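Sorting the farm set, part 4

The toy animals were the last category left in the Wullgate boxes. I had put them off since February, mainly because they had no fixed home and kept migrating into the train track.

The method is the same one I used for the blocks. Clear the white table, put out one tray, and handle a single category until it is finished. Trays are the Kurer ones, rigid plastic with raised sides, bought as a pack of 7. They stack when empty and fit the lower shelf with 20 mm to spare. I tried fabric bins first. The sides folded inward under load and small figures ended up beneath the seam.
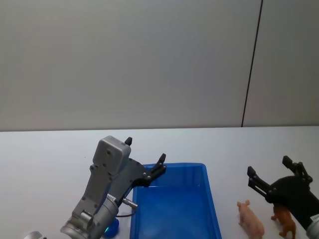

Blue tray, pink pig, one brown animal still to be classified.

Sorting is by size first and species second. Full-size figures go in flat, one layer only, so that anything can be found without digging. Miniatures get a lidded tub. Fences and gates are stored separately, as they tangle with legs.

Total time for the animals was almost 2 hours, including washing. Warm water and dish soap removed most of the marks. Ink did not come off and I left it.

Labels are next. The Trara tape peels from textured plastic, so I will test it on the smooth end panel and check again after a few weeks of normal use.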